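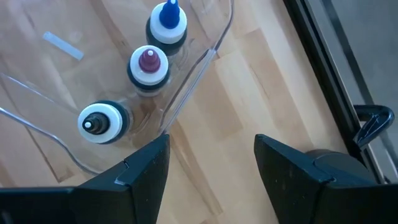 Squeeze bottles in a clear tray, caps and nozzles fitted.

Presum Refillable Dispensing Bottles
Kitchen and Workroom Supply — Lindqvist Catalog, Section 2

Product overview

The Presum line of refillable dispensing bottles is supplied by Lindqvist to restaurants, school kitchens, bakeries, craft studios and framing shops. Bottles are sold empty, with cap and nozzle, and may be used for sauces, oils, syrups, icing, water-based paint or white glue. A bottle that has held paint or glue must not afterward be used for food, even after washing.

Each order is shipped from the Trurwood warehouse. Caps, nozzles and bottle bodies are stocked as separate parts and can be reordered individually.

Materials and construction

Bodies are molded in low-density polyethylene. Caps and nozzles are polypropylene. The cap threads are the same across all sizes, so that a nozzle purchased for one bottle will fit any other bottle in the line. Customers who own bottles from the earlier Bidora line should note that the Bidora thread is narrower and the parts do not interchange.

The material is suitable for contents up to 80 degrees Celsius. Hotter liquids should be allowed to cool before filling. Bottles should not be placed in a microwave oven or stored beneath a heat lamp.

Sizes

Small, 250 ml
Medium, 500 ml
Large, 1,000 ml

The large size is intended for refilling and back-of-house storage. Staff who dispense by hand over a full shift generally prefer the medium.

Choosing a nozzle

Nozzles are supplied uncut or pre-cut. An uncut nozzle has a closed tip and is trimmed by the customer with a sharp blade. Trim a little at a time and test with the intended contents; a nozzle that has been cut too wide cannot be restored. Thin liquids such as vinegar and oil call for the smallest opening. Mayonnaise, thick glue and sauces containing seeds or chopped herbs require a wider one.

Many kitchens assign nozzle colors by contents, and some assign them by allergen. Lindqvist does not prescribe a color system. Whatever system is adopted should be posted where bottles are filled — a color has no meaning to a new employee who has not seen the chart — and each bottle should still carry a written label with the contents and the date of filling.

Cleaning and care

Wash all parts before first use. Remove the nozzle from the cap and clean the inside of the tip with a narrow brush. Bodies, caps and nozzles may be placed on the top rack of a commercial dishwasher. Allow the parts to dry fully, with the body inverted, before reassembly. Do not top up a partly used bottle with fresh product. Empty it, wash it and refill it.

Oil left in a bottle for long periods will cloud the plastic and soften the cap seal. Bodies that have become tacky should be replaced. Cracked caps should be discarded at once.

Ordering and delivery

Bottles are sold singly or by the case. Nozzles are sold in bags by color and may not be mixed within a bag. Orders received before noon are dispatched the same working day. As of 08/04/2019 the Trurwood warehouse held 2,653 medium bodies, and no back orders were outstanding on that size. Large bodies are available to order with a lead time of 2 weeks.

Accounts are invoiced monthly. Schools and public institutions may order against a purchase number; the number must appear on the order form and on any later correspondence.

Returns

Unused goods may be returned within 30 days in their original packaging. Trimmed nozzles and washed bottles are not accepted. Parts damaged in transit will be replaced without charge if the damage is reported promptly — please retain the carton until the claim has been settled.

Contacts

Institutional accounts: Nathalie Gill
Warehouse and replacement parts: Kofi Opoku

Related items

Bottle brushes, narrow
Replacement cap seals
Write-on labels, removable
Wide-mouth filling funnel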